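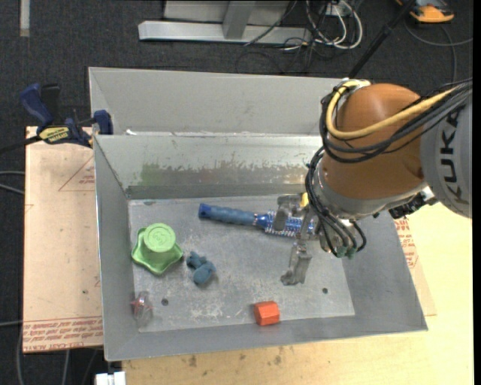
A KUKA arm over a sheet metal bin.

The Ferry House at Prustunell

The first time I went looking for the old ferry house at Prustunell I drove right past it, twice, and ended up eating a sandwich in the parking lot of the feed store, wondering if somebody had moved it. (They had, as you'll hear, but only up the hill.) There's one small sign, half hidden by a lilac, and then a gravel lane that drops toward the river so quickly you feel it in your stomach.

The house belonged to the man who ran the cable ferry over the Nuchit, back when the nearest bridge was a full day away by wagon. It has two rooms down, two rooms up, and a porch that wraps around the river side so he could hear people hollering from the far bank. They hollered at all hours, if the stories are true. There was a brass bell over there too, but it kept getting stolen, and after the third one he told folks to just use their lungs.

When the highway bridge opened, the ferry quit within the month, and the house went through the usual list of lives: a rental, a bait shop, a place to store hay. By the time Leszek Lis first walked through it, the porch had come away from the wall and a family of raccoons had the upstairs. He had grown up in Wurano, a few miles down the river road, and had fished off the old landing as a boy, and he couldn't stand to see it go.

So he bought it, and then he moved it! The spring floods had been getting into the cellar every few years, and the only real cure was higher ground. The house traveled 33 yards up the slope on steel beams and rollers, and it took 8 days, most of them spent waiting for the mud to firm up. Leszek still has a jar of that mud on his kitchen windowsill. I've seen it, and it looks just like any other mud, but I understood why he kept it.

The chimney couldn't make the trip in one piece, so it was taken down and every stone was marked in chalk. Then it rained. Leszek laughs about it now, and he swears the new chimney is at least a cousin of the old one.

These days you can walk through on weekends from April until the leaves are down. The downstairs has been put back close to how the ferryman's family would have known it, with a big table under the river window and a row of pegs by the door for wet coats. Upstairs you'll find the toll book, open to a page that charges 30 cents for a loaded wagon and 40 for one with cattle behind it, which made me feel a little sorry for anybody with cattle.

Leave yourself time for the path down to the landing. It starts behind the woodshed and follows the water as far as Prorkier, where there's a bench and, if you come early enough, a heron. The iron ring that held the ferry cable is still bolted into the rock, and I sat next to it a good long while before I climbed back up to the car.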